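Balancing the radiators, second attempt

Last winter I set the heating up by feel, and the upstairs was never right. The back bedroom ran cold, the bathroom ran hot, and the boiler cycled so often that I could hear the relay from the hallway. In February I gave up on feel and started writing things down.

The system is a plain two-pipe hydronic loop. One gas boiler in the utility closet, one circulator, eleven panel radiators on two floors. Upstairs is 700 square feet. The pipe runs are short on the east side and long on the west side, and that accounts for most of the trouble. Water takes the easy route. If the radiators near the pump are left wide open, they get most of the flow and the far ones get what is left.

Each radiator has two valves. The one with the thermostatic head is what people turn. The other, at the return end, usually under a plastic cap, is the lockshield. It sets how much water can pass through that radiator when the thermostatic valve is fully open. Balancing means setting the lockshields so that each radiator gets its share. It has nothing to do with bleeding, although you should bleed first, and it has nothing to do with the thermostat in the hall.

My lockshields are Norðdahl valves, which take a small square key and go from closed to open in 3 turns. The manual gives a flow chart by turn, but the curve is so steep in the first half turn that I would not trust it without measuring.

Method, for anyone with a similar layout:

Take the thermostatic heads off so every valve is fully open. Let the house cool. Open all the lockshields. Start the boiler with a fixed supply temperature and note the order in which the radiators get hot. That order is your list. Close the lockshield on the first one, open it a quarter turn, and wait for the temperatures to settle. Measure the pipe going in and the pipe coming out. Adjust until the drop matches your target, then go to the next on the list. The last radiator normally stays fully open.

I used a target drop of 27 °F across each radiator. A condensing boiler likes cool return water, so a larger drop is fine if the radiators are big enough. Mine are, except in the bathroom, where the towel rail is undersized and I accepted a smaller one.

For measuring I used two Clidetari clip-on probes. An infrared thermometer is quicker, but bare copper reflects too much for the reading to mean anything. A strip of black electrical tape on the pipe fixes that. I tried both and kept the clips because they log. The readings go into Jamska, an old charting program I have used for years and which still imports a CSV file without asking me to sign in.

I ended up with 218 readings over the month. Most are boring. The useful ones are from the first half hour after a cold start, when you can see which branch is starved. The west branch was slow every time until I had brought all the east side lockshields under one turn. After that the two curves sat close together.

Two mistakes worth recording. First, I adjusted two radiators on the same branch at once to save time. Every change shifts the pressure for its neighbors, so I had no idea which adjustment had done what, and I had to go back and repeat both. Second, I left the circulator in its automatic mode. It slowed down as I closed valves and made every reading drift. Put it on a fixed speed until you are done.

Baldur Holst wrote in after my earlier post to say I should have calculated the heat loss for each room before touching anything. He is right in principle. I did it afterward with the Horel tables, and the result agreed with the measured settings for all the rooms but one. The exception was the back bedroom, where the tables said the radiator was large enough and the room plainly disagreed. I pulled the baseboard and found a gap along the outside wall with no insulation in it — cold air was coming in right behind the radiator. Mineral wool and a bead of sealant did more for that room than any valve setting.

Current settings are written on masking tape inside each valve cap, in turns from closed. I also keep a copy in the boiler folder, since tape falls off.

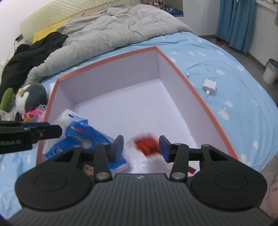

The remaining item is the supply temperature. I have it at 140 °F and intend to bring it down in small steps next season, leaving each step in place until I have seen at least one properly cold night. If the back bedroom holds its temperature, I will keep going. If it does not, I will look at a larger panel for that wall — the brackets are standard spacing, and the tails should line up without moving any pipe.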